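Arndale Manipulation Group
Progress report to the Mukidex Fund, second period
March 25, 2026

Project: Learning to hang and unhang small parts from demonstration

Where we are

The short version, for those reading this on a train: we have 3808 accepted demonstrations, the task list is mostly settled, the money is holding out, and the schedule is two weeks behind where we said it would be. The long version follows, because the grant agreement asks for one.

You will remember from the first report that the aim is to teach a pair of arms to put rings on hooks and take them off again. Put like that it sounds like something a toddler does while thinking about lunch. We said in the proposal that it was a good stand-in for a wide class of assembly work: small parts, tight clearances, and a goal that is plainly either met or missed. All of that remains true. We would now add that it is a very good way of finding out how many different ways there are to miss.

What was collected

Every demonstration in this period was recorded in simulation, with an operator driving the arms by hand controller. An episode starts from a shuffled layout and ends when the operator presses the pedal to say the job is done, or presses the other pedal to say it is never going to be. Episodes ended with the second pedal are kept in a separate store. We had planned to throw them away. Then the first trained policy showed a real talent for reproducing mistakes we had never shown it, and it seemed sensible to hold on to a few of our own for comparison.

The task list now has 8 entries. It began the period at eleven. Two were merged when we found that the operators could not tell them apart from the written instructions, and neither could the people who had written the instructions. Another two were dropped altogether: one needed the arms to pass a ring between them in mid-air, which took longer to demonstrate than everything else put together, and the other was so easy that the demonstrations were close to identical and taught the model nothing. What is left is a spread from plain single-ring placing up to moving a ring from one hook to another in a stated order.

Acceptance

We check every episode before it goes into the training set. The first check is automatic and looks for dropped steps in the recording, arms that touch what they shouldn't, and rings that finish the episode somewhere other than on a hook or in a gripper. The second check is a person watching it at double speed.

The second check is slower than we budgeted for and remains worth every hour. The automatic check has no objection to an operator who hangs a ring perfectly well after chasing it round the table for a minute and a half. The model, unfortunately, has no objection either, and will learn the chase along with the hanging. We now put an upper limit of 90 seconds on an accepted episode. Operators were consulted on this and described the limit as generous, apart from on the ordering task, for which they used another word.

A note on consistency. Early in the period each operator had a style. One approached the hook from above and lowered the ring on, another came in level and nudged. Both work. A training set containing half of each does not work nearly so well, as the policy tends to split the difference and press the ring firmly against the front of the hook. We spent several days agreeing a house style (level approach, then a small drop) and re-recording the placing tasks that had been done the other way. That accounts for most of the two weeks we have lost. We could have kept both styles and labelled them, and if the reviewers would prefer that we had, we would be glad to hear it before we start on the next batch and not after.

Software

The simulator is now on the Dönmez contact solver, as agreed at the last review. The old one treated a ring on a hook as a matter of opinion: rings would settle, think about it, and leave through the metal. The new solver is slower but rings stay where they are hung. We re-ran the automatic check over everything recorded before the change and rejected anything that no longer ended in the state it claimed. The total given at the top of this report is the figure after that clear-out.

Episode storage has moved to Vudico. The move was meant to take an afternoon. It took rather more afternoons than that, chiefly owing to our own file naming, which had grown in the way that hedges do. Everything has been checked across and the old store is read-only until August, when we intend to delete it, having first asked everyone twice.

Variation in the scenes

The proposal promised variety in lighting, surfaces and surroundings, and we have been working through this steadily. Wall and floor finishes are drawn afresh for each batch, furniture can be moved, and the direction of the light is changed between episodes. Shadows have given the most trouble. A model that has only ever seen pale, tidy shadows will treat a dark one lying across the table as a serious obstacle and go politely round it. We have therefore increased the share of episodes with strong side light, and the habit has started to fade.

The starting positions of the arms are now varied too. This was overdue. In the first period every episode began from the same rest pose, and the resulting policy behaved beautifully as long as it was started from exactly there. Moved a hand's width to the left, it would first travel back to the place it liked and then begin.

Camera position is the next item. At present the main view is placed by hand for each batch. We have written a tool that picks a view within set bounds and refuses any in which the target hooks are hidden. It refuses a great many. We are looking at whether the bounds are wrong or the tool is fussy, and will report on this next time.
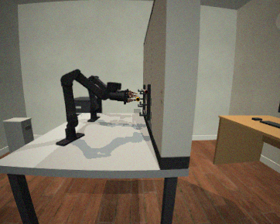 Would it not be simpler to have one arm and one hook until the thing works? So wrote one of the Mukidex reviewers, unnamed on the form, in the comments on our first report, and went on to ask whether the extra hooks were earning their keep or merely making the task look harder than it was.

It is a fair question and we ran the comparison. A policy trained on a single hook learned quickly and scored well, and then, given a rack with several, went to whichever was nearest to where the single one used to be. It had learned a place and had no idea about hooks. With several in view and the target changing from episode to episode, learning is slower and the scores are less pleasant to put in a report, but the policy will at least set off towards the hook it has been asked for. We would like to keep the extra hooks.

On the second arm the reviewer has more of a point. In the single-ring tasks it has nothing to do, and we are carrying its joint readings through the whole data set for the sake of the few tasks that need it. We propose to leave it in place, so that the scenes match across tasks, and to mark in the episode record whether it was in use. If storage becomes tight we will look at this again.

Results so far

We promised not to oversell these. On plain placing, the current policy succeeds more often than not from layouts it has not met before. On taking a ring off, it is better still, gravity being on its side. Moving a ring between hooks is patchy, and the ordering task does not work yet. It does the right moves in the wrong order with every sign of confidence. Full tables are in the annex, including the runs we would have preferred to leave out.

Risks

Operator time is the main one. The work is repetitive and people tire of it, and tired demonstrations are poor ones. We have cut sessions to a maximum of 2 hours with a proper break, and the rejection rate in late afternoon has come down as a result. The cost is that we need more sessions. This is covered by the underspend on hardware and does not need a change to the budget.

The other risk is the move to real arms. Nothing in this report has touched one. We expect the usual drop in performance and have left room for it in the plan, though we would point out that everyone leaves room for it and it has never yet been enough.

Next period

Finish the view-picking tool. Record the ordering task again from scratch, with written instructions tested on somebody who has not seen the task before. Bring the share of side-lit episodes up across all the tasks. Begin a small set of real-arm trials on single-ring placing only, with results reported whatever they look like.

We ask the Fund for one decision: whether the two weeks may be added to the end of the project at no extra cost, or whether we should drop a task to stay on the original date. Our own preference is for the two weeks. If it has to be a task, we have one in mind, and the operators have already offered to help us let it go.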